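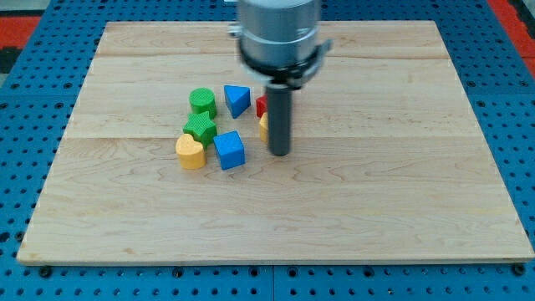

*Rod end effector beside the block cluster, maple-look board, blue pegboard table.*

**ssakai_varham** (July)

Push policy, language-conditioned, trained on 430 demos. Over 98 test commands it finished 40. Most failures are commands that name a block by colour only. With two greens on the board (star and cylinder), "push the green block left" has no single right answer, yet we score it against one.

**ranjbar_s**

Then your metric is off. Rescore those with either block accepted before you retrain.

**ssakai_varham**

Did that on a subset. It helps, but the policy still dithers between the two.

**prindia_ctl**

I'd look at occlusion first. From that view the rod hides most of the yellow piece and part of the red. Add a second camera.

**ranjbar_s**

Disagree. The star and cylinder are both in clear view, so occlusion doesn't explain the green cases.

**prindia_ctl**

Fair for green. Not for yellow, where the heart is visible and the other one is a sliver.

**ssakai_varham**

OK. I'll split the failures by colour and log rod position at the first frame. Next run uses colour plus shape in every command.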